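Chapter 6
Food in the Household Budget

Every household makes choices about food, and those choices carry costs. This chapter examines how families plan meals, compare prices, and limit waste. Key terms – unit price, staple, shelf life – are defined as they arise.

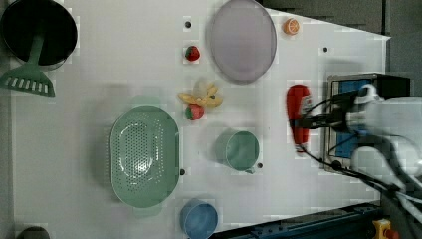 Section 6.1 begins with the weekly shopping list. Students will follow the accounts of a family in Ornovstead that spent $80 a week on groceries, and will prepare a similar budget of their own.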